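작업 노트

3월 22일

작성: Khrystyna Antoniuk
같이 보는 사람: Tshepo Hlongwane

오늘은 부엌 정리 작업을 계속했습니다. 먼저 적어 둡니다. 제 한국어가 아직 완벽하지 않습니다. 틀린 표현이 있으면 Tshepo 씨가 옆에 고쳐 써 주세요. 지난번에 "집다"와 "잡다"를 섞어 써서 로그 찾기가 어려웠습니다. 오늘부터 손가락 두 개로 드는 것은 "집다", 손잡이를 쥐는 것은 "잡다"로 씁니다.

질문은 12월과 같습니다. 기계가 장 본 물건을 선반에 정리할 수 있습니까? Stundham 쪽에서는 벌써 된다고 말하고, 저는 아직 잘 모르겠습니다. 된다는 말이 무슨 뜻인지 서로 다르게 생각하는 것 같습니다. 저한테는 사람이 방을 나가도 되는 것이 "된다"입니다. 옆에 서서 계속 보고 있어야 하면 제가 직접 정리하는 것이 빠릅니다.

오전에는 시연 데이터를 다시 봤습니다. 지금까지 모은 것이 3858개입니다. 이 중에서 학습에 쓴 것은 3000개이고, 나머지는 아직 확인을 안 했습니다. 확인할 때 제일 시간이 걸리는 것은 시작과 끝을 자르는 일입니다. 사람이 물건 앞에서 생각하는 시간이 들어가면 정책도 물건 앞에서 멈춥니다. 지난주에 팔이 컵 앞에서 가만히 서 있던 것도 이 문제라고 생각합니다. 증명은 못 했습니다.

오후에는 상자와 파우치로 했습니다. 단단한 물건과 부드러운 물건을 같은 책상에 두면 어려운 점이 잘 보입니다. 작은 종이 상자는 누워 있으면 높이가 낮습니다. 아래쪽 손가락이 바닥에 먼저 닿기 쉽고, 그러면 상자가 밀립니다. 사람은 이런 때 손목을 조금 돌려서 모서리부터 듭니다. 우리는 이것을 생각하지 않고 합니다. 설명하려고 하면 말이 잘 안 나옵니다.

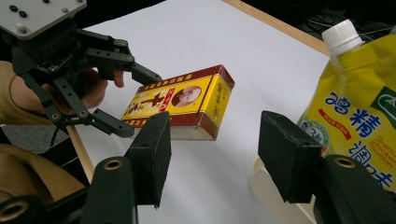 파우치는 다른 문제입니다. 안에 알갱이가 있는 파우치는 누르는 자리에 따라 모양이 바뀝니다. 가운데를 집으면 내용물이 아래로 내려가고, 위쪽이 얇아지고, 천천히 미끄러집니다. 뚜껑이 있으면 뚜껑을 집는 것이 쉬워 보이지만, 저는 반대합니다. 들 수는 있어도 선반에 세울 때 흔들립니다. Tshepo 씨는 뚜껑 쪽이 좋다고 했습니다. 이 부분은 합의를 못 했습니다. 두 방법을 다 시연에 넣으면 정책이 중간을 고를까 봐 걱정입니다. 중간은 제일 나쁜 자리입니다.

Sisum 컨트롤러로 100번 돌린 결과는 표로 따로 올리겠습니다. 여기에는 느낀 점만 씁니다. 실패 16번은 거의 다 놓는 단계에서 나왔습니다. 집는 단계는 생각보다 좋습니다. 놓을 때 손가락을 너무 빨리 벌려서 물건이 넘어집니다. 시연하는 사람이 (저도 포함해서) 놓는 순간에 벌써 다음 물건을 보고 있는 것 같습니다. 다음부터는 놓은 다음에 속으로 하나, 둘 세고 손을 빼기로 합니다. 앞에서 말한 멈춤 문제와 부딪칠 수도 있으니까 둘만 셉니다. 셋은 너무 깁니다.

손잡이에 대한 메모. 오래 잡고 있으면 검지가 아픕니다. 아프면 힘을 덜 주게 되고, 데이터의 뒤쪽 부분이 앞쪽과 달라집니다. 세션을 짧게 하면 좋겠습니다. Hosine 손잡이는 더 가볍다고 들었는데 아직 써 보지 못했습니다.

그래서 지금 제 대답은 이렇습니다. 상자만 있는 장바구니라면 조건부로 됩니다. 파우치가 섞이면 아직 안 됩니다. 냉장고 안에 넣는 것은 문 때문에 시험도 안 했습니다. 저녁에 집에 가서 제가 장 본 것을 정리하면서 시간을 재 봤는데, 중간에 전화가 와서 기록은 버렸습니다. 그래도 한 가지는 봤습니다. 저는 물건을 놓기 전에 선반에 있는 다른 물건을 손등으로 밀어서 자리를 만듭니다. 우리 시연에는 이 동작이 하나도 없습니다. 그리퍼로 할 수 있는지도 모릅니다.

다음에 할 것
- 확인 안 한 시연의 시작과 끝 자르기 (Khrystyna)
- 파우치를 집는 자리 정하기, 위쪽 또는 가운데. 정할 때까지 새 시연은 찍지 않기
- 손가락 패드가 닳았는지 보기 (Tshepo)
- 선반에서 다른 물건을 미는 동작, 손등 대신 손가락 바깥쪽으로 해 보기

Tshepo 메모: "조건부로 됩니다"의 조건을 적어 주세요. 표에 넣어야 합니다.

답: 상자가 서로 붙어 있지 않을 것, 선반 앞쪽이 비어 있을 것. 더 생각나면 여기 밑에 쓰겠습니다.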